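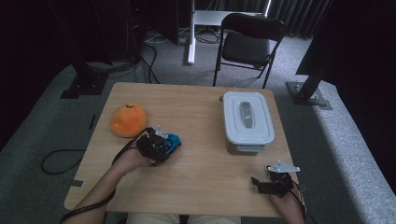 Pack Line Update: What Changes in August

The second phase of the Ikau project starts in August, and most of the questions we have had are about jobs, shifts and who does what. This item covers what has been decided so far. Where something is still open, it says so.

Phase one put two robot arms from Prustel on the end of line 2, where they place single items into containers and close the lids. Phase two adds two more arms on line 3 and moves the arms beyond items that keep their shape. Line 1 stays manual. There is no plan to change it this year.

The hand packing team is 51 people at present. No one will be let go as a result of phase two, and the agreement signed with the employee council in the spring covers this in writing. Four positions on line 3 will end when the arms come in, and the people in them have already been offered places either in teaching or in quality check. Three have accepted. The fourth is moving to receiving, at the same pay grade.

Teaching is the new part of the work. The arms learn from people doing the task by hand with a pair of grippers, one for each hand, while the movement is recorded. Soledad Vallejo has run the teaching room from the beginning, after eleven years on line 2. She picks people who have done a lot of packing. They know which way a lid wants to go on, she says, and they do not have to think about it.

A teaching shift is four hours, with a break of 30 minutes in the middle. It was six hours at first. Several people reported sore thumbs and wrists in the first weeks, and Marcelino Figueroa from health and safety asked for the shorter shift. The other half of the day is spent at a regular station. Anyone who still has discomfort after the change should see Marcelino and should not wait for the monthly check.

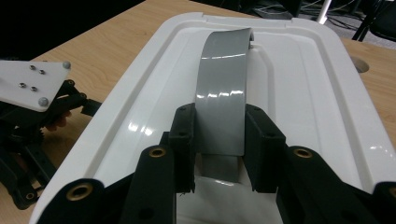
Soft and bendable items are the main reason phase two took longer than planned. A box is the same shape every time it is picked up. A strip is not, and the arms had very little to learn from until the teachers started recording them in the spring. With a gray strip held low between the finger pads, the upper part still arches over toward the far rim of the tray, and the person holding it has to allow for that. Mitiku Gebretsadik, who sorts the recordings, now has 834 that he considers usable for strips. The target before the line 3 arms go live is higher, and he expects to reach it in time if the current pace holds.

Recordings that go wrong are kept too, but in a separate folder. Please do not stop and restart because of a dropped item. Finish the motion, call it out, and Mitiku will mark it.

On pay: teaching hours are paid at the line lead rate. This applies to the hours spent in the teaching room only, and it will show as a separate line on the pay stub. A few people were missing this line in the last pay period. Payroll has corrected it and the difference will be in the next check.

On speed: the line 2 arms handle some 500 containers a shift, which is less than a person does. They do it without rotating out, and they take over the part of the job that caused most of the wrist complaints. The people who used to stand there now feed the arms, clear jams and check lids. Casimiro Iglesias, who leads line 2, would like a second person at the jam station in the afternoons. That request is with management and has not been answered yet.

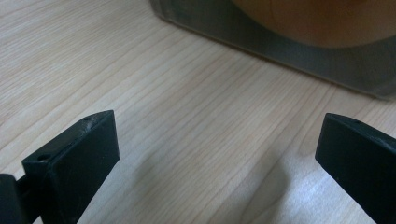
Two other points are also open. The first is whether teaching will remain a half-day assignment or become a full position with its own job title. The employee council has asked for a title, so that people can list it when they apply for other posts. The second is what happens to the teaching room once line 3 is running. Prustel says new items will always need new recordings, but the amount of work will depend on how often the product range changes.

Sign-up for the next teaching group is on the sheet outside the Ritham room until the end of the month. There are six places. You need at least one year in packing and a short fitting with Marcelino for the grippers. No computer experience is needed. Night shift employees can sign up as well, and Soledad is setting aside an early slot at 6 a.m. for them.

Questions about the agreement go to Teodoro Bermúdez at the employee council, and questions about schedules go to your line lead.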